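Review: Fladance arm, kitchen chore package
2021-04-15

We tested the Fladance on counter work for 5 weeks, with Probert software and stock settings. The target was moving toy fruit from a plate to a cutting board.
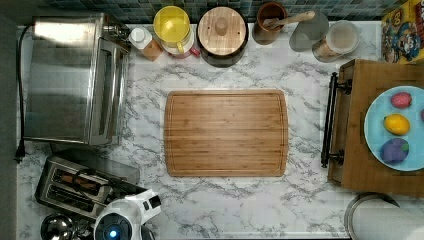 Gripper beside the toaster, cutting board clear, fruit still on the plate.

Placement is good. Of 99 logged attempts on the lemon, almost all ended on the board. The grapes were worse - the grip force has two presets, and neither suits a soft item.
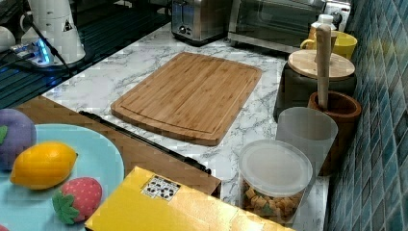

Cycle time is the larger problem. Édgar Cárdenas, who ran the bench, would not yet pay for it at home, and I agree. For fixed shop-floor picks the older Wallinitz is faster. Fladance lists a firmware update for October, and we will rerun the grape test then.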